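Home | Visits | Workshops | Small Museums | Archive | About

A Saturday Inside the Cupboards at Tronthorpe

Posted in May by Gopinath Sundaram

I have a weakness for other people's storage. Show me a castle and I'll want to see the pantry. So when the Sasent workshops in Tronthorpe opened their doors for the day, and the flyer promised "cupboards, shelves and everything that goes in them," I was on the early bus with a sandwich and a tape measure in my bag.

Sasent makes fitted cabinets, mostly for kitchens, utility rooms and small clinics, and the place is bigger than it looks from the road. You come in past the timber racks, sign a sheet, get a sticker with your name on it and then you can pretty much wander. There were guided walks every hour but I skipped the first one and went straight to the cutting floor, where a man was feeding long white panels through a saw and happily shouting answers over the noise. He let a few of us run a hand along a fresh edge. Smooth as a plate!

The drilling station was my favorite part of the morning. I've lived with shelf-pin holes all my life and never thought about how they get there. The whole row goes in at once, and the panel comes out with a perfect line of little holes from top to bottom. The woman running it told me she can hear when a bit is getting dull before she can see it. I believed her completely. She also sold me (well, talked me into wanting) a set of the little metal pins, and I came home with 49 of them in a paper bag, which is far more than my two bookcases will ever need.

After that comes the hinge bench, and I could have stayed there until closing. You get to hang a door yourself. Mine sagged badly on the first try, and a patient teenager showed me which screw moves it up and down and which one moves it side to side. Five minutes later it closed with a soft little thud and I looked around for somebody to high-five.

Lunch was soup in the yard, with very good rolls. Then the showroom, where the finished cabinets are standing open and filled with regular household stuff, so you can poke around and see how a shelf works once there's life on it.
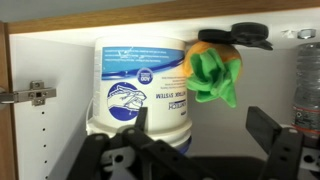 What I liked is that they haven't filled the place with matching jars and fake lemons. The cabinets are white inside, plain and bright, with a pale wood edge on the shelf, and the color comes from whatever has been put in there. A big white tub with blue printing and a picture of hands being washed. A bottle of water. A fuzzy pineapple toy with bright green felt leaves – I laughed out loud when I spotted it, and now I sort of want one for my own broom closet. It made me think about my own cupboards, where the useful things and the silly things have always lived side by side.

I also spent a while with my head tipped sideways, checking the hardware. The hinges are good solid metal ones, screwed into the side wall, with the pin holes running down the panel below. You only notice that kind of thing when you've spent the morning learning how it's done, and I noticed all of it. A couple next to me were doing exactly the same and we ended up comparing notes on sagging shelves for a good ten minutes.

There are two lines on show at the moment. Alva is the plainer and shallower one, and Parum is deeper, with adjustable shelves all the way up. I preferred Alva for looks, but anybody storing big tubs will want the depth. A sign by the door says the workshop built 3,601 cabinets last year, and seeing the size of the crew I found that pretty impressive.

Some practical bits. Entry was free and the soup was 5 dollars with a roll. The bus stops right outside, but the last one back leaves early, so check before you settle in at the hinge bench. Wear closed shoes or they won't let you onto the cutting floor. Kids were everywhere and seemed to be having a great time, especially at the offcuts bin, where you can fill a bag for nothing. I took a nice flat piece of white panel and it's now under my kettle.

They're planning another open day in the fall and I'll be going – next time with a bigger bag.

Comments

marjo_k: We went in the afternoon and missed the drilling completely! Was it only in the morning?

Gopinath: I think they stopped for lunch and started again around two, but ask at the desk next time. Worth it!

Dell R.: My door never did hang straight. Loved the soup though.

shelfish: Do they sell the hinges separately? I have an old utility cupboard that needs three.

Gopinath: They had a box of them by the exit, next to the pins. I didn't write down the price, sorry.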